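Visita al laboratorio de ensayos de Clundwood: pinzas, muñecas y una tarde con pan

Por Sibusiso Steyn | 15 de agosto | 31 comentarios | 200 veces compartido
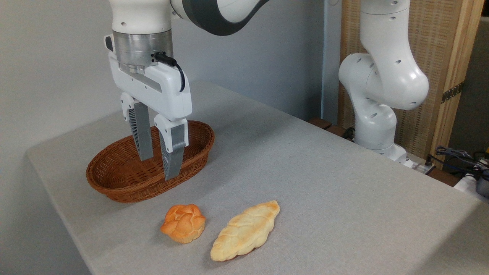

1. Motivo de la visita

Clundwood abre dos veces al año su laboratorio de manipulación a integradores y a gente del sector alimentario. La edición anterior fue en junio y se dedicó a visión. En esta tocaban las pinzas de dedos paralelos, los dedos intercambiables y dos controladores que compiten por el mismo hueco de mercado: el Kanby, que la mayoría de los asistentes ya conocía, y el Wekmont, que lleva pocos meses en distribución. Yo iba con un encargo concreto de mi empresa, que envasa bollería y panes pequeños en cestas y bandejas: averiguar si una pinza eléctrica de dos dedos puede sustituir a las ventosas en piezas de corteza irregular.

La visita duró toda la mañana y parte de la tarde. Éramos un grupo reducido, lo que permitió preguntar en cada puesto y, en dos de ellos, mover el brazo.

2. Recorrido general

El laboratorio ocupa la planta baja de una nave antigua. Tiene una zona de metrología, una sala con cabinas cerradas para ensayos de ciclo largo y un espacio abierto con mesas de manipulación. La metrología la vimos deprisa. El banco de fuerza es un montaje propio con célula de carga entre dos placas, calibrado antes de cada campaña. Nos enseñaron el registro de una pinza Naidoo con 3413 ciclos de apertura y cierre; la dispersión de la fuerza crecía en el último tramo y el técnico lo atribuyó al husillo, aunque reconoció que todavía no habían desmontado la unidad.

En las cabinas no se podía entrar. Desde el cristal se veía poco y el ruido de los compresores hacía difícil seguir la explicación. Apunté solo que las pinzas neumáticas se ensayan con aire filtrado y las eléctricas con la alimentación limitada, para provocar fallos por caída de tensión.

3. El puesto de panadería

Me quedé aquí la mayor parte del tiempo. La tarea era sencilla de enunciar: coger una pieza de pan de la mesa, llevarla a una cesta ovalada de mimbre y soltarla sin golpear el borde, y después la operación inversa. Se trabajaba con dos piezas muy distintas, un bollo redondo con forma de nudo o de rosa, de corteza brillante, y un pan trenzado, alargado y acabado en punta por los dos extremos.

El brazo llevaba una pinza de dedos paralelos unida a la muñeca por una brida metálica cilíndrica, con el conector negro en un lateral de la propia brida y un cable corto que bajaba junto a la carcasa. Los dedos son largos, grises, con el perfil lateral ranurado, y van montados sobre soportes blancos. Según el personal de Clundwood, el cambio de dedos se hace con una sola llave y no obliga a recalibrar el punto de herramienta si se respeta la misma longitud.

El problema de la cesta es el acceso. Con el dedo abierto y la pinza en vertical, el recorrido útil se reduce al ancho interior del óvalo menos el grosor de los dedos y el margen de seguridad. Si la cesta se gira unos grados respecto a la posición enseñada, uno de los dedos baja demasiado cerca del reborde trenzado. En la demostración lo resolvieron orientando la muñeca según el eje mayor, que es lo razonable, pero exige localizar la cesta en cada ciclo o fijarla con un tope. En nuestra línea no hay topes y las cestas llegan como llegan.

El mantel gris claro con aspecto de fieltro que cubría la mesa también influye. Amortigua el contacto cuando la punta del dedo llega a la superficie y evita que la pieza ruede, dos ventajas que en una cinta de transporte desaparecen. Pregunté si habían repetido la serie sobre acero o poliuretano. La respuesta fue que estaba prevista.

4. Comportamiento con cada pieza

El bollo redondo se agarra bien por los lados mientras la fuerza sea baja. Los lóbulos de la corteza dan apoyo a los dedos, pero el contacto es desigual y la pieza tiende a girar un poco al levantarla. Con la fuerza que el fabricante propone por defecto, la corteza se marcaba. Bajando un escalón, la marca dejaba de apreciarse a simple vista y la sujeción seguía siendo suficiente para un desplazamiento lento.

El pan trenzado da más trabajo. Hay que cogerlo por el centro y con los dedos perpendiculares al eje largo. Si el punto de agarre se desvía hacia una de las puntas, la pieza cabecea durante el traslado y entra en la cesta inclinada. La trenza tampoco ofrece un plano lateral limpio: según dónde caiga el dedo, apoya en una cresta o en un valle, y la lectura de apertura cambia de una toma a otra. Para quien quiera usar esa lectura como verificación de presencia, conviene una ventana ancha.

Me dejaron enseñar un agarre en modo manual. El guiado a mano del brazo es suave, con algo de resistencia en la muñeca al girarla cerca del límite. Tardé más en encontrar la orientación correcta para la trenza que en todo lo demás.

5. Pinzas comparadas

Se probaron tres configuraciones en el mismo puesto.

Dedos ranurados largos. Alcanzan el fondo de la cesta sin que la carcasa se acerque al borde. Flexionan algo en la punta, cosa que favorece a la corteza y perjudica a la repetibilidad. Para pan es un buen compromiso.

Dedos cortos rígidos de Naidoo. Más precisos sobre la mesa, poco útiles dentro de una cesta honda. Con la ovalada de la demostración funcionaban, aunque la carcasa quedaba demasiado baja para mi gusto.

Dedos con almohadilla de silicona. Agarran muy bien y ensucian mucho. Las migas se adhieren a la superficie y al cabo de una serie la almohadilla pierde adherencia. El laboratorio la limpiaba con un paño entre tandas y no había medido todavía cuánto aguanta sin limpieza.

No se ensayó ninguna ventosa, pese a que figuraba en el programa. Era la comparación que más me interesaba y me volví sin ella.

6. Controladores

El Kanby y el Wekmont se mostraron con el mismo programa de cogida y depósito. El Kanby tiene un entorno antiguo, con menús profundos, y una documentación que se deja leer. La orden de pinza se envía como una instrucción más de la trayectoria y el programa espera el retorno de posición antes de seguir. Es lento, pero se entiende en cualquier parada.

El Wekmont permite solapar el cierre de la pinza con el final de la aproximación. En la hoja de la demostración se daba un ahorro de unos 800 milisegundos por ciclo. No pude comprobarlo con cronómetro, y la serie de bollos se hizo con la velocidad limitada por la presencia de visitantes, de modo que lo anoto como dato del fabricante. Sí vi que, con el solape activado, un agarre mal centrado se detecta más tarde, cuando el brazo ya ha empezado a subir. Se puede corregir con un umbral de apertura mínima, que hay que ajustar para cada producto.

En cuanto a conexiones, ambos aceptan la pinza por el conector de la brida. El cable corto junto a la carcasa me preocupa en una instalación con lavado. En Clundwood dijeron que existe una versión con funda, sin ejemplar para enseñar.

7. Preguntas de los asistentes

Hubo bastante interés por el trabajo con dos brazos, uno sujetando la cesta y el otro cargando. El laboratorio lo considera viable con cualquiera de los dos controladores, pero la sincronización en el Kanby necesita un módulo aparte. Sobre la limpieza de la zona de contacto alimentario se habló poco y con prudencia. Los dedos que se enseñaron son piezas de ensayo y el material definitivo está sin decidir.

Otro asistente preguntó por la vida útil de los dedos ranurados. No hay todavía cifras publicables.

8. Pendiente

He pedido a Clundwood los registros de fuerza de la serie del bollo y el plano de los soportes de dedo, para ver si encajan en la pinza que ya tenemos. También les he propuesto enviarles una caja de nuestro producto, en particular la trenza pequeña, con las cestas que usamos en expedición. Contestaron que el puesto queda libre después de la campaña de ventosas y que la prueba se haría con el Wekmont y los dedos largos. Si llegan los datos, los añadiré a esta misma entrada.

Compartir (200) | Comentarios (31)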